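Group hike with mixed abilities: how to set pace and turnaround time?

Seung-woo Heo
I am planning the December walk for our youth group, from the Jultville car park to the Veltden hut and back. The path is 8 miles in total. Last year the front walkers reached the hut 40 minutes before the back ones and then got cold waiting. How do I set a pace that works for both, and at what point should we turn round if we are behind?

plavora_walker
Put your slowest walker second in line, behind a leader who checks over their shoulder. Do not put them at the back. A group stretches because the front sets off again as soon as the back catches up, so the slow ones never get a rest.

For timing, assume 2 miles per hour on the flat, including short stops, and less on the climb after the second gate. Fix the turnaround by the clock and announce it before you leave. 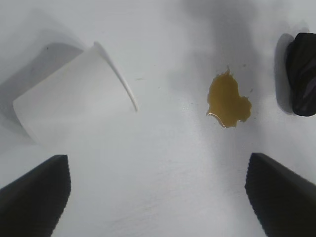 Work it out backwards from sunset. Take off an hour as a margin, then the time for the return leg, and whatever is left is your latest turnaround. If you have not reached the hut by then, turn round anyway. Carry a head torch each regardless.

Stops should be short and regular. Five minutes every hour is enough in cold weather. Have one longer stop for hot drinks, out of the wind, with coats on before anyone sits down.
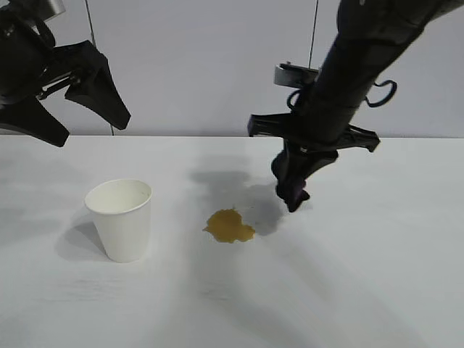

Paper cup and spilt drink on a white table.

Lindqvist
Agree with the above on the clock. The hut is usually locked in winter so don't count on going inside. Path floods by the stream too.

hillfoot80
just do two groups, fast and slow, with two adults each. worked for us

Related
Boots or trainers for a first winter walk?
How much water per person on a half-day route
Teaching map reading to beginners
Kit list for an overnight hut stay
Blisters on the second day of camp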